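FOR IMMEDIATE RELEASE
10 Apr 2022

Callport Students Teach a Robot to Put the Chairs Back

CALLPORT — The Skorwood Robotics Club will show its spring project to the public at the end of the month, and the club would like it known in advance that the project is tidying up. There will be no flamethrowers. There will be no arena. Visitors will be invited to watch a machine move furniture and handle cloth, slowly, and are welcome to bring a sandwich.

The project, called Mellent, began in February, when the club's 18 members voted on a subject for the year. Housework beat robot soccer by 2 votes. The losing side asked for a recount and got one, and housework won again.

Mellent is a two-armed machine that learns from people. Club members do a job themselves with a gripper in each hand, and the recordings of their movements are used to train the robot to try the same thing. The system needs a great many examples, so students who have spent years avoiding chores at home now do the same chore over and over after class. Several parents have written to the club about this. The letters are on the bulletin board.
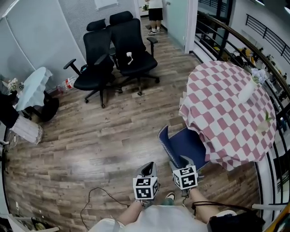

Recording sessions follow a short task list, and the club changes the furniture whenever the results start to look too good. Straight lines of matching chairs were dropped from the list early on. Members now work among a mix of seats and small tables, and a round table with a pink-and-white checkered cloth hanging down over a blue chair is the kind of corner the club likes best, with a vase of artificial flowers on top to keep everyone careful. Each marker cube on the grippers carries black-and-white patterns that let the software work out where the hands are, provided the person holding them remembers not to wave at friends.

The club has recorded 55 sessions to date. Of these, 9 were thrown out because the operator was talked into doing something more interesting halfway through. One of them is still shown to new members as a training aid.

"We picked this because we thought it would be easy," the team says in its project report, which was entered in the Kauppinen Student Automation Challenge this spring. "Please see sections two through six." The judges gave the report a commendation for candor and asked for a shorter section four. The club has shortened section four.

At the public showing, Mellent will attempt three jobs: pulling a chair away from a table, pushing it back in, and straightening a tablecloth. The first goes well most of the time. The second is improving. The tablecloth has been placed last on the program so that people with buses to catch can leave before it.

Visitors may also try the hand-held grippers and have their own efforts added to the training set. Anyone under twelve should come with an adult, and adults who fold things badly should say so when they sign in.

Admission is free. Doors open at six in the Skorwood student hall, and seating is limited — some of the chairs are in the show.

About the Skorwood Robotics Club
The club meets twice a week during the school year and is open to any Skorwood student. No experience is needed. Press inquiries should be sent to the club in care of the Skorwood front office, Callport.

###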